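Rosdale Home Linens — Customer Help
Ticket 1000-82
Subject: Stripes on my tablecloth won't run straight any more
Product: Pondon tablecloth, cream with orange and green pinstripe
Opened by: Pouran Dehghan
Handled by: Milovan Begović
Status: Open, waiting on care team

Pouran Dehghan wrote:

Hello there, I hope I've picked the right box on your form as there wasn't one for "gone wonky". I bought the Pondon tablecloth from your shop last November and I want to say first that I love it. It's the cream one with the thin orange and pale green stripes, and it's been on our table for most of the time since, through birthdays and one very long game of Matsuda with my nephews (that's the tile game, if you don't know it, and you should!).

The trouble started after the last wash. I did it the way I always do, cold, gentle, out on the line, and when I put it back on the table the pinstripes had a bend in them. They used to run as straight as you like from one end to the other. I tugged it about, went round the table pulling each corner, and I got the bend to move a bit but not to go away. My table is 82 centimetres across, nothing unusual, and the cloth still hangs over on every side, so I don't think it's shrunk as such.

Is it me, is it the cloth, or is it the wash? I'd much rather fix it than send it back.

Milovan Begović replied:

Hi Pouran, thanks for such a lovely clear message, and I'm glad the cloth has been getting proper use. You're in the right place. A few questions so I don't send you off on the wrong job:

Was it pegged by the corners or folded over the line?
Have you ironed it since, and if so, which way did you go?
Is there anything under it, such as a felt or a plastic protector?

In the meantime, try this while the cloth is damp. Lay it on a flat surface, take hold of two opposite corners and pull gently on the diagonal, then swap to the other two. Smooth it with your hands along the stripes and leave it flat until it's dry. Please don't use a hot iron on it yet, as that can set the bend.

Pouran Dehghan wrote:

Pegged by the corners, and now that you ask, I can see you shaking your head from here. It was a blowy day as well. I haven't ironed it. I was going to, and then the phone rang and it went on the table as it was. There's a protector under it, the Nusitz one with the rubbery backing — I bought it at the same time as the cloth.

I did your diagonal pull last night on the spare bed with my daughter on the other end. It was much harder than it sounds, mostly because we kept laughing. It's better along the window side. The middle is still off.

Milovan Begović replied:

That's good progress, and no head shaking from me, I peg mine by the corners too when I'm in a hurry. I think there may be two things going on. The wind could have dragged the weave a little out of square, and the rubbery side of the Nusitz can grip a cloth if it's been laid down facing up. Could you check which way up yours is? Then take the tablecloth right off, smooth the protector, and lay the cloth again from the centre out. If the stripes still wander after that, let me know and I'll pass it to our care team. You're inside the 12 months, so a replacement is there for you if we need it.

Pouran Dehghan wrote:

Well, you were right about the Nusitz, it was rubber side up, and I can't tell you how long it's been like that. I've turned it over and the cloth slides about much more nicely. I waited 4 days before writing back so it could settle.

The stripes have settled a good deal at the ends, but I'm still not happy with the middle, so I'm taking you up on the offer of the care team. The drinks things are still on the table, the green bottle and the blue one with the orange cap and the coppery paper cups. If you look at the cloth itself you'll see the pinstripes curve instead of going straight across, and the plain white cup is just above it, though I'd have to go and find a ruler to tell you how tall it is. I'd still sooner have this one put right than a new one — it knows our table. Let me know what they think, and thank you for being so patient with me.

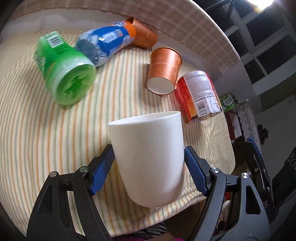
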